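Simulation first: how Brosville's robotics class prepares for the bench

The robotics option at Brosville College admits its new students each September. Until the winter break they work entirely in simulation, and only afterwards are they given time on the college's two physical arms. Lemlem Yilma, who leads the course, regards this order of work as settled.

"We used to begin on the hardware," she said. "Students queued for an hour to try one idea, and the careful ones never got a turn. Now each of them has an arm on the screen from the first afternoon."

The current project is called Lencho. Students write a controller that moves a simulated arm to a series of targets, and the surroundings are changed each time the program is run. Floor, lighting, surface patterns and the placing of objects are all drawn from a library which the class maintains and which now holds 300 backgrounds.
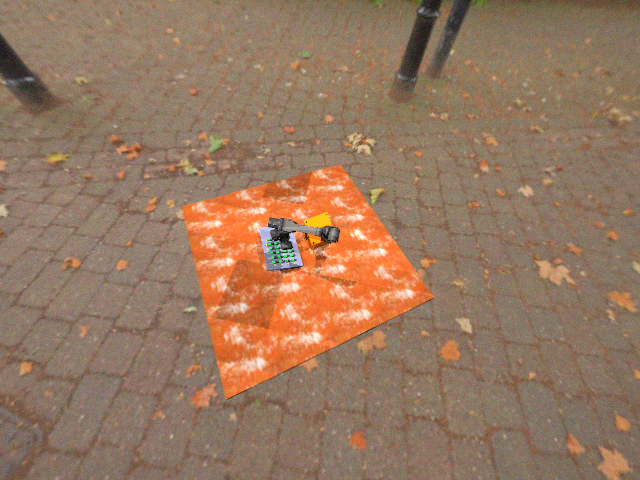 Interview by Wubit Degefa
College Newsletter, Teaching and Learning section

One of the rendered settings puts the arm on an orange mat, on brick paving strewn with autumn leaves. Ms Yilma was asked whether such a setting had any bearing on a task normally carried out indoors.

"It has a direct bearing," she replied. "If the program has only ever met a plain grey floor, it will learn the floor. I want it to find the board and the plate when there is a strong pattern under them and shadows lying across the mat. A student who sees the score fall on the paving has learned something about their own code."

The class is divided into teams, and 8 teams have entered work this year. Each team keeps a written log, which counts towards the final mark. Between them the teams have recorded 3,394 runs, of which 633 were stopped early by the safety check on joint limits. Ms Yilma does not consider that second figure a poor one. She asks students to write a short note on every stopped run, and these notes are read out at the weekly review.

"The early notes say 'arm went wrong'," she said. "By November they give the joint, the angle and the line of code. I would sooner mark those notes than a film of a perfect run."

Entries will be judged at the Pirodport schools meeting, where teams must run their controllers on backgrounds they have not been shown. The college has taken part twice before. Ms Yilma would not be drawn on its prospects, though she confirmed that two teams had asked to stay until six in the evening to finish their tests.

Students wishing to join the option next year should speak to their tutor. Previous experience of programming is not required.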